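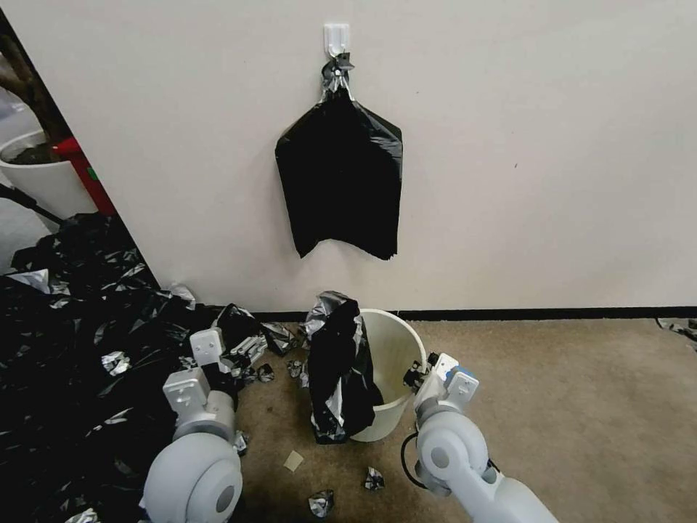
Week 6 handout: Comparing grippers on thin film

Read before the Friday lab. Bring your logbook and your results from the rigid object trials.

Background

So far the class has tested grippers on blocks, mugs and cans. Those objects keep their shape when you let go of them. A garbage bag doesn't. It folds, slides over itself and reflects light in ways that upset a depth camera, so a gripper that scored well on blocks may score poorly this week.

We have two sets of parallel fingers to compare. The Dirka fingers are flat and stiff. The Pullo fingers have a softer pad and close more slowly. Both fit the same wrist flange and run from the Barros controller, so only the fingers change between runs.

The task

Each run has three stages.

Stage 1. Pick one layer of bag from a pile. Record whether you got one layer, several layers or nothing.
Stage 2. Bring the picked edge to the rim of a round wastebasket and drape it over. The other gripper may touch the rim but must not lift the basket.
Stage 3. Release and withdraw. If the bag comes away with the fingers, the run is a fail, even if stages 1 and 2 were clean.

Settings

Closing speed stays at the controller default. Set the force limit to 300 for the first block of runs and 500 for the second. These are controller units – don't convert them to newtons in your report, as the scale has not been calibrated for the Pullo pads.

Keep the head camera on fixed exposure. Auto exposure hunts when there is a lot of shiny black plastic in view, and the depth map drops out along the creases.

What last year's group found

The Mumville set has 1421 logged attempts across both finger types. Of these, 614 were marked as multiple-layer picks. The stiff fingers pinched more reliably at the peaks of a pile, where the film stands up. The soft pads did better on film lying flat but tended to hold on at release. Treat this as a starting point only. The bags were a heavier grade than ours and the lighting was different.

Common problems

Approaching straight down into the pile. Come in at an angle and aim for a fold.
Cable snagging on the inner side of the arm. Check the slack before you home the arms.
Torn scraps left on the carpet. Pick them up between blocks, or the segmentation will label them as part of the bag.

To hand in

One table per finger type, with a row for each run and a column for each stage. Add a half-page comparison that says which fingers you would choose for stage 3 and why. Raw logs go in the September folder on the course drive.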